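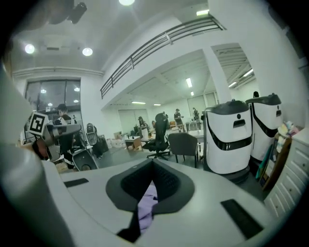
Zhiqiang Li wanted to know whether he'd still be carting water to the back paddocks next summer, and he asked it before I'd even sat down. Fair question! I've been answering it by phone, at the servo and over fences for months, so I'm very glad to finally put the answer in writing: no, he won't.

MEDIA RELEASE
6/9/19

Stock water is coming to the Grikasetti side

I'm Sewwandi Patwary and I look after the farm programs at Vestari Rural Water. Today we're announcing that the Grikasetti stock water line has its final approval and its money, and that work starts as soon as the contractor has finished up at Hirnach. The line will bring piped water to 14 farms, nearly all of them running beef cattle, with a couple of dairies at the bottom end near the old creamery.

If you don't know the country out there, it's good grass and rotten water. The creek is lovely in a wet year and a string of green puddles in a dry one. The dams hold, more or less, until about the time you need them to. In between, people cart. I've ridden along on a few of those runs and they eat a whole morning, every second day, with the tractor going and somebody's other jobs not getting done. Cattle don't care that you've got fencing to finish.

The new line is 1,946 metres of buried main, running from the Hirnach tank down the road reserve and then along the old stock route to the creek flat. Each farm gets a metered take-off at the boundary. What you do past the meter is up to you, although we'll happily come out and talk through trough placement, pipe sizes and pressure (I can go on about pressure, be warned). The pump is coming from Qin, the same people who supplied the one at Hirnach, and our maintenance crew already knows its way around it.

Who pays for what

I know this is the part most of you scrolled down for. Vestari pays for the main, the pump and the meters. Landholders pay for their own pipe and troughs past the boundary, and we're opening a rebate that covers up to 100 per cent of the first trough on each property, depending on what you're fencing out. If you're fencing cattle off the creek bank you'll get the full amount. If you're leaving the creek open, you'll get less, and I'd love a chat with you before you decide.

Water charges will be the same as on the Hirnach line. I was asked at the hall whether that was a teaser rate that jumps once everyone's hooked up. It isn't, and the pricing is written into the supply agreement, which you'll have in your hands before you sign anything. 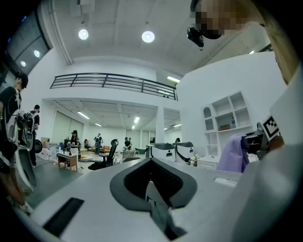 Kjell Haugland reckons the fencing is the sticking point, and that plenty of people would sooner keep carting than have someone from town tell them where their cows can stand. He put it a bit more strongly than that. I've taken it on board, Kjell, and the agreement has changed since the draft you saw.

What's changed is that fencing is now a choice with money attached, and the connection doesn't hang on it. You can hook up to the line, leave your creek frontage exactly as it is and still get your meter and your water. We also dropped the clause about inspections without notice. I never liked it much either.

I do think the fencing is worth doing, mind you. When we put the Hirnach line in, Kaiwen Xue fenced off the boggy corner where he used to lose a cow most winters, and he tells me he hasn't had to pull one out since. The weaners went onto the trough within a day or so. Older cows were slower about it and stood at the new fence bellowing, and he ended up leaving a gate open for them for the first week. If you've got stubborn old girls in your mob, that might be worth a try.

How the work will run

The contractor expects to be on site for 12 weeks, starting at the Hirnach tank and working downhill. There'll be trenching along the road reserve, so please take it easy past the machinery and keep mobs off that stretch while the trench is open. If you need to move cattle along the stock route during the work, ring us the day before and we'll get a crossing put in for you. That goes for dairy tankers too. We've spoken with the drivers and there'll be room for them to get past at all times.

Gates will be left the way they're found. I've said it to the contractor and I'll keep saying it, and if you find one that hasn't been, I want to hear from you the same day so I can go and be unpleasant to somebody.

We're aiming to have every meter live before July. The top end of the line will probably get water a fair bit earlier, and we'll switch farms on as each section is tested instead of making everyone wait for the last one.

What to do next

If you're on the route, your supply agreement and rebate form will come by post. Please read the page about pressure at the meter before you buy any pipe! Zuzanna Nowicki in our Hirnach office is handling the forms, and she can also send you a large-print copy or go through it with you at your kitchen table if that's easier.

If you're just off the route and feeling left out, get in touch anyway. There's spare capacity in the main, and a spur line towards the ridge has been pencilled in if enough people up that way are keen. I can't promise it yet, but names on a list do help my case.

Media enquiries: Sewwandi Patwary, Vestari Rural Water. I'm happy to do radio, and happy to meet reporters at the Hirnach tank if you bring boots.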